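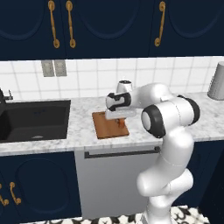 Horațiu Nistor说，盐放少了，白菜到圣诞节前就会软成抹布，他在电话里讲这话的时候嘴里还嚼着东西，我听得火冒三丈又没法反驳，因为我手里正拿着一片软成抹布的白菜。

好吧，从头记一下，免得明年又忘光。今天是2024年12月2日，外面天灰得像没洗的锅底，我本来打算上午把那份拖了很久的译稿改完，结果起床第一件事就是去阳台看坛子。盖子一掀，那个味儿！怎么说呢，酸是酸的，可是后头拖着一股闷闷的、像旧抽屉一样的味道。我捏了一片出来，叶子倒还行，帮子没有骨头了，手指一掐就透。我妈腌的酸菜，帮子掐下去是要"咔"一声的。

我站在阳台上穿着拖鞋吹了好一阵冷风，脑子里把能怪的全怪了一遍。怪这里的圆白菜（本地人管它叫varză，又圆又硬，跟我们老家的大白菜根本不是一家），怪水，怪坛子，怪四月份从旧房子搬过来的时候把妈给的那块压菜石头弄丢了。那块石头我到现在想起来还心疼。青灰色的，扁扁的，一头略厚，从河边捡回来的，妈用了多少年，后来塞进我行李箱里，一路上被人开箱检查，人家拿着它翻来覆去地看，我用特别糟糕的英语解释这是做泡菜的，人家又把它放回去了。漂洋过海都没丢，搬个家，隔着几条街，丢了！

现在压菜用的是一个装满水的玻璃瓶，Grutuver牌的，市场上买坛子的时候搭着买的。瓶子太轻，我早就觉得它太轻，可是我这个人就是这样，觉得归觉得，照样往上一放，心想差不多得了。结果最上面那层叶子全浮起来了，浮起来就挨着空气，挨着空气就长白膜。白膜我倒不怕，我妈说白花是小毛病，舀掉就好，怕的是那种带颜色带毛的，那就整坛倒掉，不要舍不得。今天这坛只有白花，薄薄一层，我拿勺子撇了半天，撇一下碎一下，越撇越烦。

然后就给Horațiu打了电话。他问我盐水怎么兑的，我说凭手感。他那头安静了一会儿。他说手感是给手熟的人用的，你先称。

我承认我当时有点不服气。我妈就从来不称！她腌菜的时候一只手抓盐，另一只手还要指挥我爸搬缸，嘴里跟隔壁阿姨聊着谁家的儿媳妇，盐就那么一把一把撒下去，从来没出过错。小时候每年入冬前，整个楼道都是大白菜，靠着墙码着，上楼要侧着身子走，谁家要是先开始腌了，别家就坐不住了，晚上吃完饭都在切根、掰老帮子。我最喜欢的是吃菜心，嫩黄的，蘸一点大酱，又甜又辣嗓子。妈嫌我添乱，就给我派活，让我穿上新洗的雨靴站到缸里去踩。踩白菜！一层白菜一层盐，踩得脚底下嘎吱嘎吱响，踩到我够不着缸沿了再把我抱出来。后来有一年我长得太高，她说不用踩了，我还委屈了一晚上。

所以我总觉得这东西是长在身上的，到哪儿都会。哪有这种好事。换了菜，换了盐，换了屋子里的温度，我那点手感全是从雨靴里来的，从来就没在手上待过。

那就称吧。我翻箱倒柜把那台Feltberg的秤找出来了，电池居然还有电。上午顶着风去了趟Pascu，那个市场我以前嫌远，今天才发现从后面那条有栗子树的路穿过去要近得多，白绕了一整个秋天。卖菜的大婶正拿着长柄钻一样的东西给人挖菜心，整颗整颗地挖，挖完往洞里塞粗盐，我在旁边看得入迷，她抬头问我要几颗，我说一颗，她那个表情啊，好像我去酒铺买一口酒。这里的人腌菜都是拿桶腌的，蓝色的大塑料桶，一家老小吃到开春，来买菜都是开着车来的，后备厢一开，麻袋直接往里滚。我抱着一颗圆白菜挤在中间，实在是有点单薄。

大婶还是很认真地给我挑了。她教我看菜根的切口，要白的，发黄发干的是放久了的；要拿起来沉手的；叶子要扁一点薄一点的，说那种特别圆特别紧的是拿来做沙拉的，腌了也不好撕，卷不了肉卷。我其实听懂了一半，另一半靠她比划。临走她又塞给我一把干莳萝杆，连着籽的那种，一截辣根，还有几粒玉米。玉米！我以为是给我喂鸟的。回来问Horațiu，他说放进盐水里，颜色会好看，发得也快，他奶奶每年都放。我说放玉米的话我妈会从老家打飞的过来把坛子砸了。他说那就别告诉她。

回来过秤，去掉外面的老叶子，挖掉心，1852克。我把这个数字用圆珠笔写在手背上，因为手是湿的，写了半天写不上去，最后还是找了张超市小票写在背面，现在小票贴在冰箱上。这颗我决定不整颗腌了，一半都切成丝，按百分之二的盐揉，揉出水来直接压瓶；另一半掰成大块，走盐水。这样哪怕一个坏了另一个还在。盐是粗盐，不加碘的那种，我上回用的就是做饭的细盐，Horațiu一听就叹气，说那盐里有防结块的东西，汤会浑。浑不浑我倒没注意，反正我上回的汤跟淘米水似的，我还以为本来就该那样呢……

切丝切到手酸。我刀工一向不行，粗的粗，细的细，我妈看了要说这是喂兔子。不过揉盐这一步真是舒服，强烈推荐给所有译稿改不下去的人！一开始干巴巴一大盆，盆都要装不下，抓几把，挤几下，慢慢就塌了，咯吱咯吱的，手底下开始有水，再过一会儿那水就漫上来了，菜还是那些菜，只剩一小半的个头。我揉着揉着就把上午的气揉没了，还跟着收音机哼了一段，那首歌我一个词都听不懂，到副歌只会跟着喊"啊"。

盐水那一份比较讲究。水烧开，放凉，一定要放到凉透，我急性子，把锅端到窗台外面去晾，风一吹，刮进去一片树叶，又重新烧了一遍。1000毫升水，盐化开，尝一口，应该咸得让人皱眉头但是能咽下去，像不小心喝了海水。菜块码进坛子，莳萝杆垫底，辣根切成条插在缝里。玉米我犹豫了好久，最后放了，偷偷放的，就像妈真能看见似的。

压菜石头的问题还是没解决。我在屋里转来转去，拿起来又放下：研钵，太大；哑铃，生锈；一只装硬币的罐子，想想算了。后来想起楼下的小五金店Sovetti，就裹上羽绒服跑下去问有没有压泡菜的重物，我说"重的，圆的，放在菜上的"，老板领我到货架前给我看了一个门挡。我说不是。他又给我看了一个更大的门挡。我们俩都很有耐心，但是我的词汇量到底了。最后我掏出手机给他看一张坛子的照片，他一下子明白过来，嗓门都高了，转身从柜台底下摸出一个装在纸袋里的玻璃压片，上面带个小提钮，说上个月刚来的，放在外面老被人当成烟灰缸问价钱。

十九块钱，列伊，我觉得值。拿回来烫过晾凉往坛子里一放，尺寸竟然刚刚好，菜老老实实沉在底下，一片都不冒头。我蹲在那儿看了好半天，心里特别美。

当然它不是那块石头。写到这里还是要把石头的事情再念叨一遍，我今天又给旧房子的房东发了消息，问她储藏室里有没有看见一块青灰色的扁石头。她回我一个问号。我又补了一句，是做饭用的。她又回了一个问号。算了，等开春我自己过去看看，我总疑心它被人拿去垫花盆了。

下午给妈打了视频。本来想瞒着那坛软菜的，可是她眼睛太尖，镜头晃过去一下她就问阳台上那坛怎么敞着盖。我只好交代。她倒没骂我，先问我屋里多少度。我跑去看温度计，19度，客厅靠墙那边。她说太热了，你把它放暖气边上了吧？我说没有啊，头两天放的，后来才挪到阳台。她说头两天也不行。然后又说阳台白天晒不晒太阳，晚上冻不冻，坛子底下垫没垫东西，我被问得跟做了亏心事的小学生一样。她的意思是一开始凉一点慢一点，帮子才能脆得住，急火做不了酸菜，跟谁学的放客厅。我说没跟谁学，我自己想的，我想暖和一点它就快一点，我馋嘛。

她听到馋就笑了，说那你那坛软的别扔，闻着没有坏味就行，切得细细的，拿水攥两遍，跟五花肉一起炖，炖久了谁还吃得出脆不脆。我说有一点旧抽屉味。她说什么叫旧抽屉味？我形容不出来，举着坛子往手机跟前凑，她说你凑近了我也闻不着啊，你这孩子。

最后还是她替我拿的主意：闷味要是洗两遍还在，就不要了，别心疼。我洗了，攥干，又闻，味道淡了好多，剩下的是正经的酸，尝了一小口也没有怪味，我就炖了。五花肉是冰箱里剩的，切得薄薄的先煸出油，放了两片姜，一颗八角，酸菜丝下去翻到油亮亮的，加开水，再扔一把粉条。粉条是上次从亚洲超市背回来的，一直舍不得吃，今天想想，留着干嘛！炖到后来窗户全是水汽，屋子里那个味道，我跟你说（我跟谁说呢，日记），我端着锅站在灶前忽然就不想动了，跟放学推开家门一模一样。

然后我吃了满满两碗。软是软的，真的没有骨头，筷子一夹就断，可是汤好喝。我还往里加了一勺这边的酸奶油，本来是想学人家，加完有点后悔，搅开以后竟然还不错。这件事也别告诉妈。

晚上Horațiu发消息来问新的那坛怎么样了，我说才放进去几个钟头能怎么样。他说过两三天记得给它吹气。我以为自己看错了，回去再看，还是吹气。他打了长长一段来解释，说他们家的大桶是拿一根管子插到底，每隔几天往里面吹，让底下的盐水翻上来，不然盐都沉在下面，上头淡下头咸，上头就先坏。小时候这个活归他，他吹得头晕眼花，他表哥在外面堵住管子捉弄他，他呛了一口汤，后来好几年不吃肉卷。我笑得把茶洒在译稿上了。也好，第四页本来就要重打。

小坛子不用管子，他说，抱起来轻轻晃一晃，或者把盐水倒出来再倒回去就行。我在小票背面又记了一行。那张小票现在密密麻麻的，正面是上回买的洗衣液和鸡蛋，背面是我全部的腌菜学问。

对了，那一小瓶切丝的，盖子不要拧死，底下垫个盘子，会往外冒水的，去年隔壁单元有人拧死了，半夜"砰"的一声，墙上现在还有印子。我垫的是那个磕了边的蓝盘子。坛子呢，听妈的话，直接放到走廊最阴的那个角上，挨着鞋柜，用旧毛巾围了一圈。希望鞋柜的味道不要跑进去，应该不会吧，有盖子的。

译稿一个字没动，编辑那边明天早上得给个说法，我想好了，就说还差最后几页。刚才去刷牙又拐过去掀开毛巾看了一眼，什么动静也没有，玉米粒沉在底下黄黄的。关灯了，明天记得买姜，还有电池。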